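I've been rewrapping my own rackets since college, and I still get a little thrill when a fresh grip goes on (my husband does not understand this at all). So when the old wrap on my badminton racket started peeling in April, I went looking for something brighter and landed on the Mamell overgrip in the reddish pink. I bought the pack of 5 and have now been through two of them.

First off, the color! It's loud, it's cheerful, and I can find my racket in a pile at the gym in one second flat. The surface is smooth, with only slightly raised seams, and it follows the flat sides of the handle nicely instead of rounding everything off. I kept the black finishing tape with the light lettering at the top, and I love how it looks against the pink.

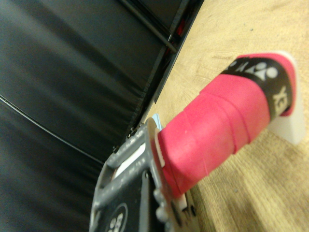

## Putting it on

Start at the butt end and keep a steady pull the whole way. My first try bunched up near the cone and I had to unwind half of it – my fault, I was watching TV. The second one took me maybe four minutes. The sticky strip at the start could be longer, and it let go once before I got the first turn down.

## How it plays

Good and tacky for the first couple of weeks, then it settles down. I sweat a lot and it never slid on me. My doubles partner Prasetyo Halim prefers the Dreter towel grip and thinks mine feels thin, so if you like a fat handle, put a cushion layer under it.

Four stars from me. I'm trying the white next.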